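Tritine 模拟操作数据说明（README）

更新：29/07/2024
维护：Afiq Pasaribu

先打个招呼。我是 Afiq，这份说明主要是我写的，Young-sook Yeon 帮我改过两轮，Fergal Mulligan 负责挑刺（他挑得很凶，谢谢他）。Tritine 是一套在室内仿真环境里录的双臂机器人操作数据，全部是渲染画面，没有一帧来自真机。这份文件不太讲模型怎么训，重点是我们录制、标注和放行数据时守的那些规矩。你要是只想下载了就跑，请至少把“标注约定”和“别拿它做什么”两节看完，真的，能省你好几天。

里面有什么

当前版本一共 901 条片段，其中 543 条过了完整的人工复核，其余的只过了自动检查，清单里 review 那一列写得很清楚，full 或者 auto，没有第三种值。每条片段带三路画面：一路从机器人身体上方往前看，另外两路跟着左右夹爪走。关节角、夹爪开度和基座位姿单独存成表，时间戳用仿真时钟，别拿系统时间去对，我自己就干过这种傻事，对了一下午。

目录是按房间分的，房间下面才是任务。早先的版本反过来，按任务分，结果同一个房间的片段散在训练集和测试集两边，评测分数漂亮得离谱。Sugeng Mangundap 发现之后我们把整个划分推倒重来了。现在的硬规矩是：同一个房间只能出现在一个划分里，哪怕任务完全不同也不行。

录制守则

一、动作开始前，夹爪先张开，停稳，再靠近。我们要求接近段里夹爪是正对目标的，手柄、把手这类细长的部分尽量落在两指之间。偏一点没关系，但如果明显是从侧面蹭过去的，这条就打 approach_bad，留着，不删。 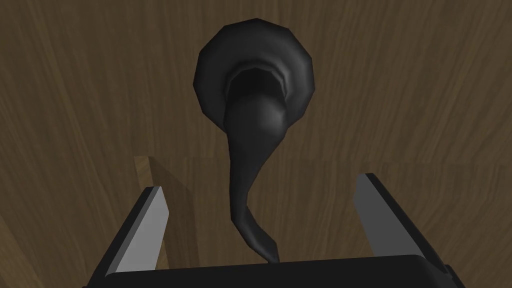
二、接近段不准中途改目标。操作员看错了、点错了都很正常，那就停下来重开一条，不要在同一条里硬拐过去。以前有人（好吧，是我）觉得拐一下也算“自然的纠错行为”，录了一批，后来标注的同事完全没法判断目标是哪个，最后整批退回。纠错行为当然有价值，我们给它单开了一个 recover 类别，要录就去那边录，任务描述里写明原目标和新目标。

三、关于靠墙和靠角落。夹爪离墙面太近的时候，仿真里的碰撞体和你看到的表面不一定严丝合缝，接触力会跳。守则是：进角落先降速，接触力一超阈值立刻停，停了以后原路退出，不许横着扫。小件贴着台面的时候尤其要当心，薄的东西很容易被指尖顶得穿进台面里去，然后弹飞，然后你就得满屋子找它。

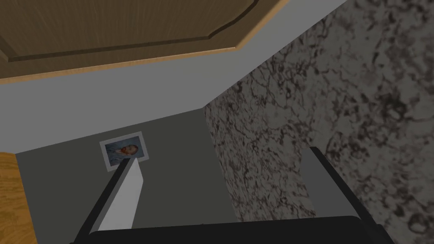
深灰色表面上的小幅肖像画与左指指尖，腕部视角，两指张开，未夹持物体。

四、物体命名一律走清单。看着像什么不算数，清单里叫什么就叫什么；清单里没有的，写上位词，比如“黑色器物”，再提一个补充申请给 Young-sook。千万别自己发明名字。光是勺子一类的东西，January 那次清理之前我们就有一大堆写法，中英文混着，还有拼音的。

五、门、抽屉这类带铰链或者滑轨的东西，规矩要多几条，因为它们出错的时候动静最大：

1. 开录之前记录初始开度，写进 init_state，不要留空。“基本关着”不是一个合法的值，请填数。

2. 一只手碰把手的时候，另一只手待在门扇扫过的范围外面。这条我们是当安全规则写的，虽然仿真里撞了也不疼，但学出来的策略以后是要上真机的，坏习惯会跟着一起搬过去。

3. 门旁边有落地的架子、挂着的东西，一并写进 clutter 字段。模型会不会撞到它们，是评测时单独算的一项，漏填了那一项就没法算。

4. 把手接触要有明确的起止标记：指尖碰到算开始，完全离开算结束，中间打滑不用断开，加一个 slip 标签就行。
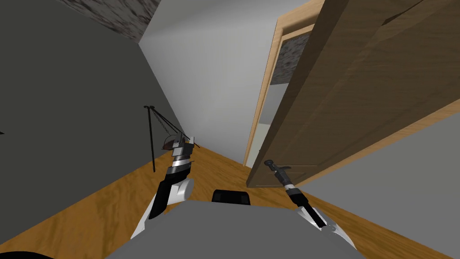
标注约定

每条片段一句中文任务描述，一句英文，两句意思要对得上，但不用逐字翻译。请用祈使句，说清楚动作、对象和位置，别写“机器人试图……”这种话，试没试成是 outcome 字段的事。outcome 只有三个值：success、fail、unclear。拿不准就写 unclear，不丢人！我宁可看到一堆 unclear，也不想看到瞎猜的 success。判断的依据是整条片段加上状态表，单看某一帧下结论的标注一律打回。

看不清的东西别补全。被夹爪挡住一半的物体，只写看得见的那一半，遮挡程度填 occluded 字段。这条 Fergal 查得特别细，他的原话是：“你脑子里那半个不在数据里。”我把它贴在显示器边上了。

还有“空”的片段。有些腕部画面里两指之间什么都没有，前面也没有可抓的东西，只有墙和台面。这些我们有意保留了 210 条，标成 idle 或者 transit。早期大家习惯把它们剪掉，结果策略一旦看到空墙就乱动，两指开开合合停不下来。加回来之后好多了，不过比例别调太高，Ayman Saliba 试过加倍，机器人变得特别懒，站着就是不走。

复核时 transit 片段要看两件事：两指之间有没有残留的小件，以及画面边缘有没有线缆、链条这类细东西入镜。有的话记在备注里，因为细长物体的碰撞体在我们这套引擎里经常被简化掉，画面上看得见，物理上可能根本不存在。

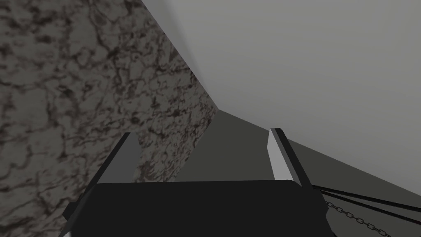 两指张开，间隙为空；右下角可见线缆与一段金属链。

放行流程

录完的片段先进暂存区，自动检查跑时间戳连续性、关节限位和丢帧，不过就直接退。过了以后至少换一个人来看，录的人不能复核自己的，这条没有例外，赶工期也没有。两个人意见不一致就找第三个，第三个还拿不准就写 unclear。最后由 Sugeng 统一合并，合并之后文件名不再改动，要修只能发新版本，并在 CHANGES 里写原因。

参数表我们用的是 Zelidlow，查看和打标签用 Griltero，两个都是组里自己写的小工具，界面丑，但是能用。Griltero 在片段超过 800 帧的时候拖动进度条会卡，等一下就好，别连着点，连着点会把标签打重。

别拿它做什么

请不要拿这套数据证明某个策略在真机上是安全的。摩擦、接触力和线缆的表现都和现实有差距，石纹和木纹的贴图也会反复出现，模型很容易靠贴图认房间。也请不要把 auto 那部分当作可靠的测试集，拿来预训练可以，算分请只用 full。

已知的问题

部分片段里视角倾斜得厉害，墙和门框在画面上都是歪的，那是相机姿态本来如此，我们没有做校正，外参都在表里，需要的话自己转。

腕部视角下两侧指垫的亮度有时不一样，做颜色增强的时候留个心。

Menon 那个子集的英文描述还没统一时态，正在改，改得很慢，抱歉抱歉。

反馈

发现标错了，请在问题单里写片段编号、时间点和你认为对的值，截图可有可无。标注类的问题找 Young-sook，划分和版本找 Sugeng，其他的都丢给我就行。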